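Sopacua hand-held gripper, second version: a review after 37 days
Posted Jul 7, 2018

I wanted to like this thing, and for most of May I did. The Sopacua is a gripper you carry around by its handle. You do a chore with it, it records what the jaws and the camera saw, and later an arm is supposed to do the same chore without you. Ours came to the Flovodmont workshop in a box with a charger, a spare set of screws and a manual translated by someone who was plainly in a hurry to get to lunch.

Good news first. The grip is comfortable. I have big hands and Ngan-ling Chiu has small ones, and neither of us complained after a long session folding laundry on a bed, which is the chore we bought it for. The jaws close evenly and meet at the tip, and they will pick up a single layer of cloth if you come in low. The wide lens sees a great deal of the room, including whatever you were hoping to tidy up before anyone looked at the footage.

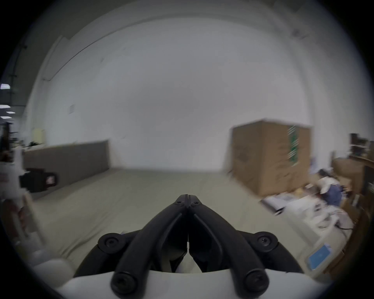

My trouble began in the second week, with the closed position. The gripper works out how far apart its jaws are and writes that down alongside the video. When they are shut, the number should be zero. For the first 700 recordings it was zero, or so near that I wouldn't argue. After that it started to creep. By the end of the second week a fully closed gripper was reporting a gap of 3 millimeters, with complete confidence, like a man giving directions in a town he has never visited.

You may feel that 3 millimeters is nothing. On a brick, sure. On a folded towel it is the entire towel. An arm that has learned "closed" from those numbers will stop short, hold nothing at all, lift nothing at all, and carry it carefully to the other side of the bed. Ours did this all afternoon. It had lovely form.

I blamed the arm. Then I blamed the cloth, then the software, and for one low evening I blamed Darmawan Siregar, who had only come by to return a drill. The fault was in the linkage. One of the pivot screws had backed out by less than a full turn, and the play in that joint was enough to throw off the reading while the jaws themselves still looked perfectly shut. Nothing on the device tells you. There is a small green light, and it stays green through all of it.

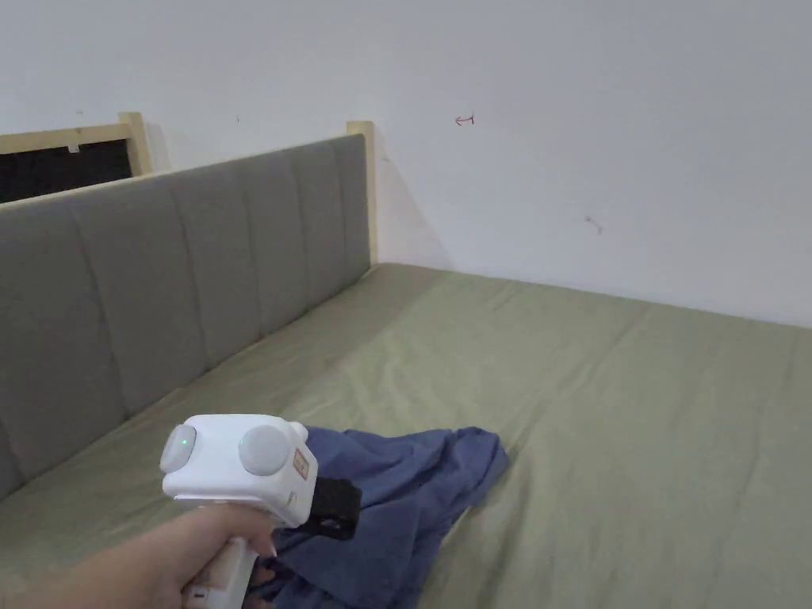

So a word about that light. The manual says green means "ready," and I suppose it is, in the sense that I am ready to play the cello. It knows that the power is on and that the recording has started. It does no check on the jaws. Pisia's gripper, which costs more and feels like holding a toaster, makes you close it fully at the start of each session and refuses to go on if the reading is off. I found that annoying when I tried it. I take back most of what I said.

Sopacua's support desk answered in 2 days, which is decent, and sent a page on thread locker that should have been in the box. You take out the pivot screws one at a time, put a drop on each, tighten to the mark, leave it overnight and redo the zero. It worked. I've had no drift in the sessions recorded after the repair, though I now check before every batch and will probably go on doing so until I retire.

There's a safety side too. A wrong zero reads as a gap on the way in and becomes extra squeeze on the way out if anyone "corrects" for it by hand. We tried that once. The arm pinched the cloth, kept going, and tripped its own force limit with a clunk that made Ngan-ling put her tea down. With the limit set higher, or with a finger in there, I would be writing a shorter and angrier review. Leave the limit alone and fix the screw.

What about the bad recordings? We kept the ones where we could find a clean closed moment to measure against, and threw the rest out. It was a lot of towels.

Would I buy it again? Yes, with a tube of thread locker in the same order. It is light, the picture is good, and once the screws stay put it does what it's sold to do. I'd knock off a star for the light and half of another for the manual. 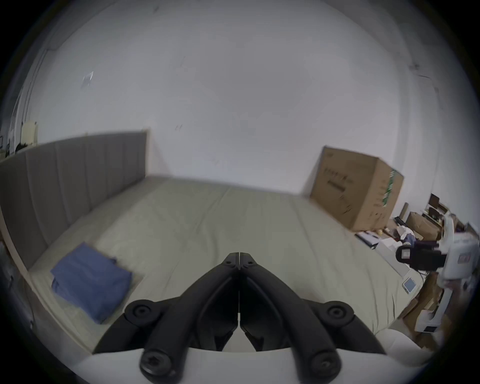
Borghild Grønli wrote in to say that we got off easily. Her Sopacua at Uvholm lost its zero the other way, with the jaws reading closed while they were still open, and the arm went down onto the mattress and pushed until the limit cut in. She paints a thin line across each screw head and the metal beside it, so that a screw that has turned shows at a glance. She also wants it known that she likes the manual, especially the page headed "Do Not Gripping of Pets."

I have painted my screws. The page about pets is missing from my copy, and I've asked support for it.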